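Print this section | E-mail to a colleague

4.2 What we ask of the fingers before a session starts

I should say up front that most of our rules for the hand-held grippers came out of annoyance. When Priya Holloway and I wrote the first version of the Wesorby protocol, it ran to 15 pages and covered everything from battery storage to how you sit in your chair. People signed it and then did whatever they'd done the day before. So we threw most of it out and kept what we could check in a minute or two at the bench, and this section is about the part that deals with the fingertips.

The fingers are the part that wears, and they're also the part everyone feels free to fiddle with. At the Perent site we found tips that had been trimmed with a craft knife, tips with tape on them (two kinds of tape!), and one pair that had been swapped left for right. Every one of those changes shows up in the recordings as a slightly different hand. If you're training a policy on the result, you've now got several hands in your data and no column telling you which is which.

Rule one, then: a finger gets a number when it's fitted, and the number goes in the session log. Rule two: nothing gets trimmed, sanded or taped during a session. If a burr touches the object, you stop, swap the pair, log the new numbers and start the episode over. Ragged bits that stay clear of the gripping face can wait until the end of the day, but they do go in the log. I argued against that last part for weeks - it felt like paperwork for its own sake - and I lost, and Priya was right. When we went back through the 317 episodes from the Kowalczyk kitchen set, the notes on edge condition were the only way we could sort out a drift in the closing width.

Rule three is the opening check. Before the first episode the operator opens the gripper all the way over a plain, light surface and holds still. We want both inner faces in view, with clear table between them and the object of the day outside the gap. That last bit matters more than it sounds. Early on, people liked to start with the object already between the fingers to save a second, and then the reach was missing from the recording altogether. We dropped 140 episodes over it in November.

The other thing we look at is small shiny objects. Metal and enamel throw highlights, clear plastic half disappears against a white table, and both are hard on depth estimates. Our rule is modest: such objects are allowed, but the lighting has to be even and the shadows soft, and the operator doesn't fix glare by nudging things around once recording has begun. Figure 4 was taken with the fingers fully spread, a decorative pendant lying off to the left and a clear plastic box farther back.

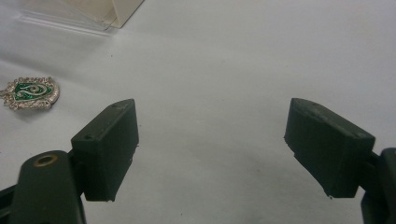 Figure 4. Open position over a white tabletop.

Do the two fingers have to be replaced as a pair? We say so, even when only one is worn, so that both faces start a session with the same amount of use on them.

There are places where I think the protocol is still too loose. It says nothing on how hard the operator may squeeze, and the Stivico adapters let you squeeze pretty hard. It also treats the bench check as pass or fail, when what we get in practice is a lot of "fine, I guess" (that's a direct quote from the log). Section 4.3 takes up the grip force question, and the log template is in the appendix.

Print this section | E-mail to a colleague

Reader comments (3)

benchrat: We number our tips too, but the marker rubs off. Do you engrave them?

tlo_grip: Swapping both fingers every time gets expensive if you print in small batches. I'd like to see data on mixing old and new before I tell my group to do it.

Marguerite: Thanks for admitting to the 15 page version. Ours is still that long and I'm forwarding this to my boss.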